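Lekberg Steering Box Rebuild Kit for Classic Saloons and Tourers

Part no. 3252
Supplied by Goodwin of Skenham

If you have owned an older car for any length of time you will know the feeling. You are pottering along a perfectly straight road, the sun is out, and you realise that your hands have been sawing gently left and right for the past ten minutes just to keep the thing between the hedges. Most people put up with it. We put up with it ourselves for years on our own tourer, and blamed the tyres, and then the road, and then the tyres again, before we finally had the steering box on the bench and saw how much wear there was inside it.

The Lekberg kit is the one we have settled on after trying a good many others, and it has become one of the things we are fondest of selling (we do have favourites, I'm afraid). It suits the cam and peg type of box fitted to a great many British family cars and light sports tourers from the years either side of the war. If you aren't sure which box you have, please do ring us before you order. We would much sooner spend a quarter of an hour chatting with you than have you pay postage twice.

What comes in the kit

Hardened peg, ground to finished size
Upper and lower bearing races with new balls
Rocker shaft bush, supplied slightly under size for reaming
Modern lipped oil seal to replace the original cork
Set of shims in 3 thicknesses
End cover gasket and top cover gasket
Printed fitting notes

The bush does need reaming once it has been pressed home, and we can lend you the correct reamer against a deposit if you haven't got one. It comes in a wooden case with a scrap of oily rag, and all we ask is that both come back. If you would prefer to leave the whole job to us, send the box well drained and well wrapped and we will rebuild it here at Skenham. Allow 29 days, a little longer in spring, when everybody remembers at once that the rally season has begun.
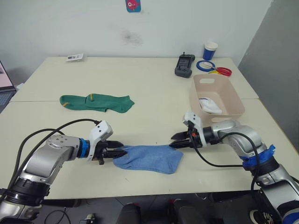
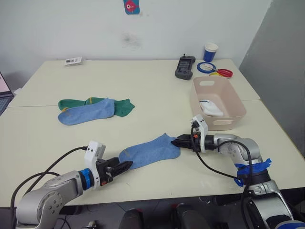 Diệp Hầu wrote to say that the kit had gone into a 1930s saloon without any trouble, apart from the end cover, which had been done up with sealant by some previous owner and took most of an evening to shift. "I set it up with the shims as you suggested, left the tiniest bit of drag at the straight-ahead, and drove it to Skosbridge and back. I had forgotten the wheel was meant to stay still."

A word on that drag, as it is the question we are asked most. The cam is cut so that the peg sits tightest in the middle of its travel, and the fit eases off as you turn towards either lock. When you adjust the top cover screw, always do it with the steering dead ahead and the drop arm disconnected. You want to feel a faint stiffness as you pass through the centre and nothing at all elsewhere. If you adjust it on full lock it will feel lovely in the garage and bind horribly on the road, and a binding box won't centre itself after a bend. Please be patient with this part and have a cup of tea halfway through.

Do have a good look at the cam as well while everything is apart. Light polishing is normal. If you can catch a fingernail in a pit or a groove, a new peg will only wear quickly against it, and the cam ought to be replaced or reground. We keep a few good second-hand ones on the shelf, though never as many as we would like.

Oil or grease?

Oil, please! The box was designed for it, and grease simply gets pushed away from the peg and stays there. With the new seal fitted you can use a proper heavy gear oil and expect it to stay inside, where the old cork let it wander down the chassis. Vy Cù, who looks after our parts counter, recommends checking the level again after the first long run, when any trapped air has had a chance to work its way out.

Price and ordering

Kit, part no. 3252: £377 including postage within the UK
Reamer loan: refundable deposit, please ask
Full rebuild by us: quoted once we have seen the box

Kits are normally on the shelf. The next batch of bushes is due in October, so if we do run short before then we will let you know straight away and hold your place in the queue. The counter is open from nine in the morning, and callers are always welcome to bring the old parts along in a biscuit tin for us to look over.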